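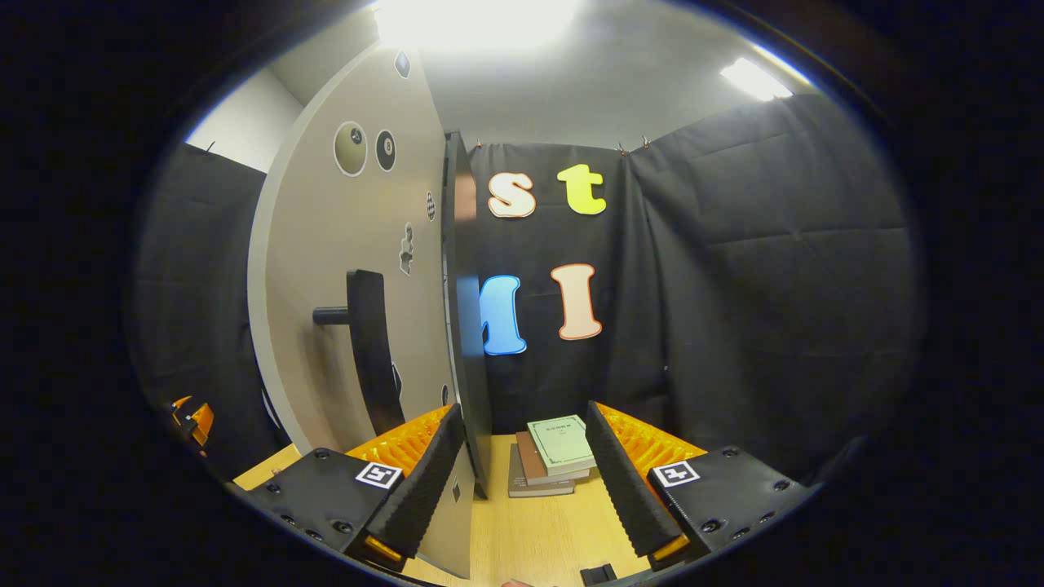
Handout 2: Stacks, Shelves and the Stuff In Between

Household Order, evening course, Marnstead Adult Learning
Notes by Innes Lindsay, updated 2021-07-19

Hello again! These are my notes from the second session, typed up with the bits I forgot to say out loud and a couple of the arguments we had. If you missed it, read the whole thing and then do the exercise near the end before you come back. If you were there, skip to the part on doors and handles, where I ran out of time and talked much too fast.

Stacking books flat

Most of you shelve books upright and only stack them when you've run out of room. I want you to think of the flat stack as a storage method in its own right, with its own rules. It's great for big books, for floppy notebooks that won't stand up by themselves, and for whatever you're in the middle of using.

The usual rule is largest on the bottom, smallest on top. I follow it most of the time, but I sort by use first. The mint-green notebook is on top because a notebook is the thing you reach for, and the brown and dark gray books can wait underneath it. If your everyday notebook happens to be your biggest one, put it on top anyway, as long as the pile sits steady.

Somebody asked whether the edges should line up. I like a staggered stack, with the bottom book sticking out a bit to one side, so you can get a finger under whichever one you want. Gearóid Mulcahy (who teaches the other half of this course, and who squares up piles of paper while he's talking to you) likes them flush. Try both. Flush looks neater on an open shelf, and staggered is easier to live with on a desk.

Keep a desk stack low. Once you have to lift several books to reach the one you want, you'll stop putting things back in it and start a second pile next door, and then you've got two piles and a coffee cup in the gap. My copy of the old Marchetti home manual is 320 pages and weighs a ton, and I've finally accepted that it's a shelf book. It lived at the bottom of a stack for years and I never once opened it.

Doors, handles and the space they need

Big flat things with handles take up more room than you think. A handle that sticks out, like the black bar on the round beige panel, adds its own depth to whatever it's mounted on. So when you're planning where a stack or a lamp or a tray will go, measure from the front of the handle. I've watched so many people measure to the face of the door, write that number down with great confidence, and then scrape their knuckles for the next ten years.

If the thing swings, tape the swing on the table or floor with masking tape before you put anything down. Leave the tape there for a few days while you go about your normal business. You'll find out pretty quickly if you walk through it, lean on it or set your mail down in it.

Round shapes are awkward beside square ones, too. You get a wedge of leftover space next to the curve, and leftover space fills up with rubber bands and dead pens. Either give the wedge one job (a single small dish, say) or leave it bare on purpose.

Open shelving

I'm fond of a cabinet with an open front. You can see what you own, you don't lose things at the back, and there's no door to fuss with. The price is that everything on it is on view all the time, so it has to be edited a little more often than a closed one.

How I set one up:

1. Take everything off and wipe the shelf down.
2. Put back only what you used in the past month.
3. Stand tall things, bottles especially, where you can grab them without reaching over anything else.
4. Put loose small things in a tray or box. A little object sitting alone on a shelf or table is the first thing to get knocked off or forgotten.
5. Stop before it's full. I aim to keep a hand's width free on every shelf.

Decoration is allowed! I'm a big fan of putting it on the back wall of the cabinet, where it takes up no shelf space at all. Black silhouette stickers on light gray look terrific, and you can carry the same idea over to a neighboring panel so the pieces feel related. The same goes for big colored letters on a plain dark curtain: pink and yellow show up from clear across a room, and a curtain costs far less than paint.

My one caution is to put up the decoration after the shelf is arranged. Do it the other way around and you'll be protecting your nice stickers by leaving a shelf empty, or hiding them behind the cereal.

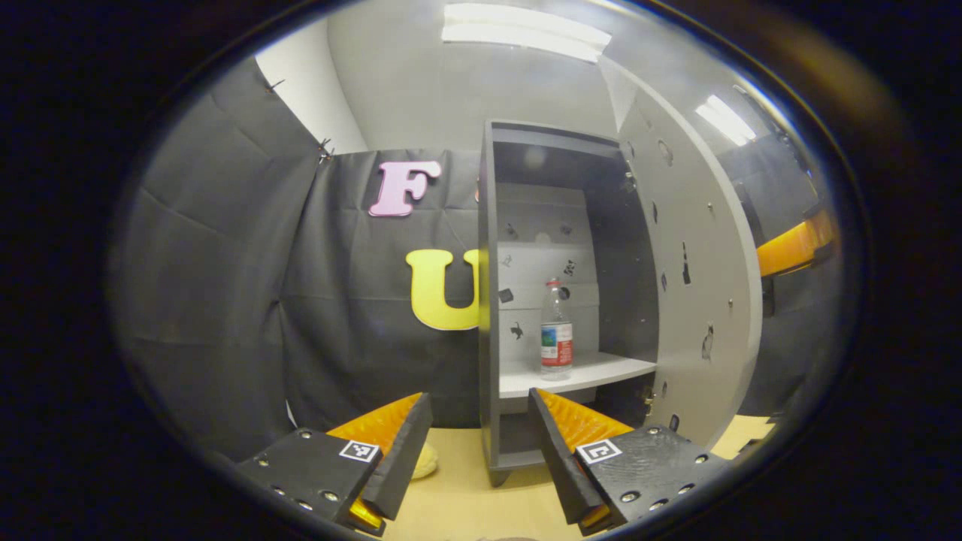 Should a water bottle live on an open shelf?

It's fine there if you drink from it every day. Keep it on a shelf you can reach from your chair, with the cap on tight, and give it a spot away from books and papers. Spare bottles belong in a closed cupboard or the pantry.

Panels with holes

A few of you wanted more on perforated panels, so here goes. Holes are useful if you hang things from them and mostly decorative if you don't, and either one is okay. Check the hole size before buying hooks. The Wurel hooks I brought in fit my panel at home and fell straight out of Gearóid's, and the Roltden ones were a tight squeeze in both. Buy one hook first, test it, then go back for the rest.

Curved panels are harder. Anything wide and stiff will stand away from the surface at its ends, so hang narrow things: scissors, a tape measure, a small brush.

Exercise for next time

Pick one tabletop and one shelf at home. Clear both, put them back using the notes above, and live with them for a week. Then write me a page on what moved. I don't want 2,000 words (you know who you are), and 1,000 is the absolute limit. Sketches are welcome and can be terrible.

Please note down:

what went back on the first day
what had crept in by the end of the week
anything you went looking for and couldn't find
where the handle or door got in your way, if you have one

Bring a tape measure next session. We're doing drawers, and the deep ones take a while. The class in November repeats this material at a slower pace, so if you know someone who'd like to join then, have them call the front desk.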